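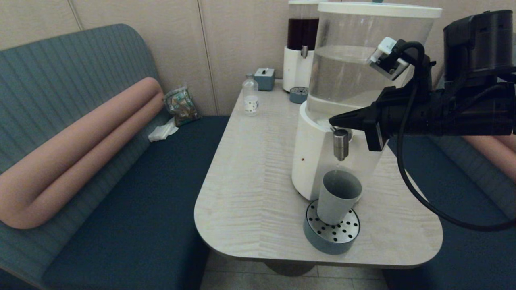 Colleen Gauthier wrote that the old saves must load, all of them, or we should not call it a patch. She wrote it under my message from Thursday and I think she is right, so the work below begins from her sentence and I put aside my first plan, which was to show a polite warning and let the player start again.

Saturday, May 29, 2021

Save files of Kudgate, old format to new format. Third try.

The material is the 3,086 save files which players of the beta sent us through the Fadbridge launcher. I copied them to the test machine and made the folder read-only, after what happened last time. Then I ran the new loader over all of them in one go, without graphics, with the log on level 2.

Result of the first run: 2,543 loaded and passed the comparison (money, position on the map, inventory, open quests). The rest failed. The loader did not crash in any case, it refused the file and wrote a line in the log. This I like better than the run of last week, where it accepted everything and some characters woke up inside a wall.

I sorted the failures by message. The biggest group is the length of the character name. In the old format we stored the length in bytes and in the new one Apolinar stores it in characters. For plain English names there is no difference. For a name with an accent the reader goes one step too far and everything after is shifted. I tested it with a character called Beltrán and it fails each time, with Beltran it loads. So it is a simple mistake but it hides well, our own test characters are all called Bob or aaa.

Second group: 244 files, all with the inventory chest from the winter event. The chest had its own list and the new format has no place for it. I talked with Dulce Maldonado on the phone and she would like to move the content to the normal stash. The stash has a limit of 500 items, and I do not know yet if a player can be above this after the move. To check before we decide. If yes, I would prefer to let the stash be too full and only block adding new things, as we do already in the shop.

Third group is small and strange. These files have a correct header and then only zeros. I believe the launcher was closed during the cloud upload, and the empty file came back to the player at the next start and replaced the good one. If this is so, the loader can do nothing, the data is gone. But in the same folder there is often a file with the ending .bak – I opened four of them by hand and three were healthy. The loader should look there before it gives up. Mahfuz, could you tell me when exactly the .bak is written? Before the upload or after? In the code I find both, in two different places, and I am not sure which one is still used.

Changes made today:
- name length is now read in bytes for old files, new files stay as they are
- loader writes the file version in each log line (it was missing, very annoying)
- comparison ignores the play time, it was rounding differently and gave false alarms

Not made: the chest, the .bak search, the message to the player. For the message we need one sentence which says what happened and does not frighten. Mine was "Your save is damaged" and Anayeli did not like it. She is at Buvura until the evening, I will ask her for a better one.

Second run started at 16:40. I had the idea to run it with four processes, but the log lines were mixed together and I could not read them, so back to one process. It is slow. I leave it on overnight and the machine must not be restarted, please. There is an update waiting on it, press "later".

One question for the Monday meeting: do we keep the old loader in the game for ever? I would say until September at least. Some people play only in their summer holiday and will come with a very old file.

Recent entries
Save format, second try (characters in walls)
Launcher: cloud upload stops at 99 per cent
Controller settings lost after language change
Winter event: closing the chest
Notes on reading the Fadbridge log
Test machine: what is installed and where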